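Can anything on the market put the dishes away yet?
Home Automation > General chat
Page 1 of 1

udonfan_362
OK so the dishwasher washes. I've had one for years and I love it, no complaints. But I still spend a good chunk of every evening taking stuff out of it and putting it where it lives, and I'm getting tired of reading articles saying household robots have arrived. Arrived where? I run a tiny noodle counter (called Udon, yes, we were feeling very creative) and then I come home and do the same chores again for free. If there's a machine that will sort cutlery I want to hear about it. Home or shop, I don't care which. Budget is not zero but please don't send me to something that costs as much as a van.

gollik
Short answer, no. Longer answer, it depends what you mean by sort. Restaurants have had machines that do forks and spoons for ages, and they work because metal cutlery is all the same handful of shapes and you can use magnets and vibration. A robot arm in a normal kitchen that looks at a pile and picks things out of it is a whole different animal. I've followed this stuff for years and every demo I see is one mug on a clean table with nothing else near it.

jornero_m
Gollik you say this in every thread lol. They fold shirts now! They load dishwashers! I watched one wipe down a counter last month and it was slow, sure, but so is my son.

gollik
Was the video sped up?

jornero_m
...a little bit sped up

padlock_pete
I do maintenance at a packing plant so I'll give the shop floor side. We have 2 robot arms and they're wonderful at the one thing they do. Boxes come down the belt, arm picks box, box goes on pallet. Change the tape on the box to a shinier one and somebody is standing there with me until lunch. I would not let either of them near my kitchen. That said, five years ago we couldn't have done mixed box sizes at all and now we can, so I'm not as gloomy as Gollik.

udonfan_362
See, this is what I'm after, people who live with the things. My specific nightmare is chopsticks. We go through a mountain of them at the counter, the reusable kind, and every night they come out of the rack in a heap and have to be stood up in holders, all the same way around. It takes zero brains and I hate it with my whole heart. I figured that would be the FIRST thing a machine could do. They're straight sticks!

tallgrass
I can say something about this one, I spent most of June getting sidetracked by exactly that problem. I'm a hobbyist, I should say up front, with an engineering day job that has nothing to do with it. I picked chopsticks for the same reason you did, I thought they'd be easy. They're awful. A chopstick is thin, so if your fingers come down a hair too high you close on air, and if they come down too low you're pushing into the table. Put a cloth under them and it gets worse in one way and better in another — the cloth gives a little so you don't jam, but every wrinkle tilts the stick and now it isn't lying where you thought.

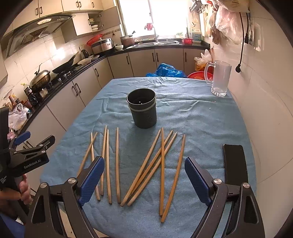
Then there's crossing. One stick by itself, fine, you can get pretty good at that. Two lying side by side and touching, your fingers want both of them. And when one lies over another you grab the bottom one and the top one rolls off who knows where. A person fixes this without thinking, you sort of scrape them apart with a fingertip. Teaching that little scrape is the whole job as far as I'm concerned.

And that's before you turn the thing upright and drop it in the cup. You've got a long stick held by a small patch somewhere near one end, so any error in how you're holding it gets multiplied down at the tip. Miss the rim and you knock over the cup and get to start again. My best setup managed 362 good drops out of 475 tries, on my own bench, with my own lighting, with me babysitting. For a hobby I was thrilled. For a restaurant you'd be picking them up off the floor all night.

jornero_m
362 out of 475 is really good though?? that's three out of four!

gollik
It's one in four on the floor. Would you keep a dishwasher that broke one plate in four?

jornero_m
Chopsticks don't break. You pick it up and try again. The robot's got all night, who cares if it takes three goes, I'm asleep.

tallgrass
You're both kind of right. Retrying helps a lot if the machine KNOWS it missed, and mine mostly didn't. It would carry nothing over to the cup with great confidence and let go of it.

padlock_pete
Ha. I've worked with guys like that.

cordeiro_shop
Different view from somebody who sells kitchen equipment for a living (Cordeiro, small outfit, not going to pitch you anything). For a noodle counter I'd forget arms. What you want is a hopper with a slot that shakes the sticks into line, same idea as the forks. Getting them thick end up is the fiddly part but that's a mechanical problem and people have been solving those for a hundred years. Cheapest one I'd put my name on is $948 used and it's loud.

udonfan_362
$948 is a lot less than a van! How loud are we talking, though? I live above the shop.

cordeiro_shop
Bag of gravel in a dryer. Run it before ten.

gollik
See, I'd call that a machine doing the chore, and I'm all for it. My gripe is only with the ones that are supposed to do every chore.

jornero_m
but it can't do the mugs after. or the bowls. or put the lid back on the wok. The hopper does sticks until the day it dies and then you need another box for spoons, and where does all that go in a normal apartment? I have like one free foot of counter. I'd honestly take the slow clumsy one that does everything badly and wait for the updates.

tallgrass
Counter space is a fair point. For home I'd wait. For the shop I'd go with the hopper.

udonfan_362
OK, I'm going to come listen to the loud one. Cordeiro, can I message you? And does it take the square ended kind, or only round? Ours are square at the top.

cordeiro_shop
Sure, message me. Square is fine up to a point, bring a handful with you and we'll run them through.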